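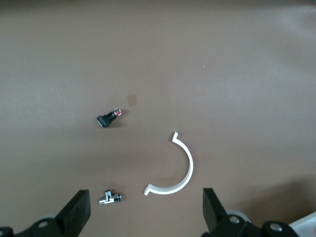 Guia de instalação - Secção 4: Montar o controlador de rega Pruvon no jardim ou na varanda

Por Kátia Siqueira - julho
93 partilhas | 5 comentários

Antes de começar

Esta secção é só para o modelo de torneira, a pilhas. Quem tem o de parede passa para a secção 6, os passos são outros e a ligação elétrica também.

O que convém ter à mão:

- controlador Pruvon com a anilha já metida na rosca de entrada
- duas pilhas AA alcalinas, novas (recarregáveis não, a tensão é baixa e o aviso de bateria aparece logo ao segundo dia)
- fita de teflon
- tubo de 16 mm e microtubo de 4 mm
- gotejadores Pirnside, os reguláveis ou os fixos, tanto faz
- redutor de pressão
- tesoura de poda ou corta-tubos
- um balde

Chave inglesa não. Tudo se aperta à mão.

4.1 Torneira e filtro

1. Fechar a torneira. Deixar pingar para o balde até parar.
2. Limpar a rosca com um pano. Se tiver calcário, vinagre e uma escova de dentes velha, dez minutos.
3. Duas voltas de teflon, no sentido dos ponteiros do relógio. Mais do que isso e a porca entra torta.
4. Pôr o filtro de rede na entrada do controlador, com a parte côncava virada para a torneira.
5. Enroscar o controlador à mão. O visor fica virado para a frente - se não ficar, desaperta-se um quarto de volta e segura-se o corpo enquanto se roda só a porca.
6. Redutor de pressão na saída. A seta aponta no sentido da água.

CUIDADO: não pendurar o tubo cheio no controlador sem apoio. O peso parte a rosca de plástico e a garantia não cobre. Uma abraçadeira na parede a dois palmos resolve.

Nota: torneiras antigas de quintal às vezes trazem rosca de 1/2. O adaptador vem no saco pequeno, junto com as tampas de fim de linha. Não deitar fora o saco.

4.2 Linha principal

1. Desenrolar o tubo de 16 mm ao sol, meia hora. Fica muito mais dócil.
2. Estender ao longo dos canteiros ou dos vasos, sem curvas apertadas. Onde for preciso virar, usar cotovelo.
3. Cortar a direito. Corte em bisel pinga sempre.
4. Encaixar as uniões até ao fundo. Se custar, molhar a ponta do tubo em água quente. Óleo não, nem detergente - o encaixe depois salta com a pressão.
5. Deixar a ponta final ABERTA por agora. Fecha-se só em 4.4.

Comprimento máximo da linha com redutor: 100 metros. Para lá disso os últimos gotejadores quase não deitam e é melhor dividir em duas linhas com uma derivação em T logo à saída.

Terreno inclinado: a linha principal fica em cima e os microtubos descem. Ao contrário também rega, mas desigual.

4.3 Microtubo e gotejadores

1. Furar o tubo principal com o furador do kit. Perpendicular, uma pressão só. Prego não, alarga o furo.
2. Meter o conector de 4 mm até se ouvir o estalo.
3. Cortar o microtubo à medida. Dar uma folga, que os vasos mudam de sítio.
4. Gotejador na ponta e estaca na terra, um pouco afastada do caule.
5. Repetir para cada planta.

Quantos gotejadores por planta:

Vaso pequeno, aromáticas: um, de 2 litros/hora
Vaso grande, citrinos: dois, um de cada lado
Tomateiros e pimentos na terra: um por pé, de 4 litros/hora
Sebes: linha com gotejador integrado, ver secção 5
Suculentas: nenhum, regar à mão

Furo no sítio errado acontece. Tapa-se com o bujão preto do kit, não com cola.

4.4 Purgar a linha

Passo que muita gente salta e depois os gotejadores entopem na primeira semana.

1. Ponta final aberta, dentro do balde.
2. Abrir a torneira devagar.
3. No controlador, tecla MANUAL, dois minutos.
4. Deixar correr até a água sair limpa. Aparas de plástico e terra são normais.
5. Parar, fechar a ponta com a tampa de fim de linha.
6. Outra vez MANUAL, e percorrer a linha toda a ver fugas.

Fuga na união: desencaixar, cortar um dedo de tubo, encaixar de novo.
Fuga na rosca da torneira: refazer o teflon.
Fuga no corpo do controlador: fechar a água e contactar a loja. Não abrir.

4.5 Programar

1. Acertar o relógio primeiro. Formato 24 horas, sempre.
2. PROG, escolher A.
3. Hora de início: 6h30 é uma boa base. Ao fim da tarde também serve, ao meio-dia nunca.
4. Duração: dez minutos para vasos, vinte e cinco para a horta.
5. Frequência: diária no verão, de três em três dias na primavera e no outono.
6. Confirmar com OK. Se não se carregar em OK em meio minuto perde-se tudo e é prciso recomeçar.

O programa B só é para quem quer segunda rega no mesmo dia. Em julho, com vasos de barro ao sol, compensa - cinco minutos às 20h00.

Sensor de chuva Ernusix (opcional): liga na tomada redonda por baixo, com a tampinha de borracha puxada para o lado. Instalar a céu aberto, longe de beirais. Com o sensor molhado o visor mostra a gota riscada e o programa fica suspenso. Retoma sozinho.

CUIDADO: se mudar as pilhas, o relógio volta às 00h00. O programa fica guardado mas a hora não, e a rega arranca à hora errada. Acertar logo.

4.6 Manutenção

Filtro: lavar de mês a mês. Água de furo, de quinze em quinze dias.
Gotejadores entupidos: uma noite em vinagre e água, metade metade.
Pilhas: trocar no início da época, mesmo que ainda tenham carga.
Inverno: com risco de geada, desmontar o controlador, escorrer, tirar as pilhas e guardar dentro de casa. A linha pode ficar no chão, desde que a ponta fique aberta.

Quem vai de férias faz o teste uma semana antes, não na véspera. A Dalva Honorato, que reviu esta secção, acrescenta: deixar a chave a um vizinho e mostrar-lhe onde é que se fecha a torneira.

Peças soltas (anilhas, bujões, tampas) pedem-se à Mahasneh com a referencia que está na etiqueta por baixo do visor. Sem referência não enviam.

Segue na secção 5 - Sebes e relvado.

Relacionados
- Secção 3: Medir a pressão da torneira com um balde
- Secção 5: Sebes e relvado, linha com gotejador integrado
- Secção 6: Modelo de parede, ligação elétrica
- Mensagens de erro do visor
- Terra para vasos: misturas que não secam num dia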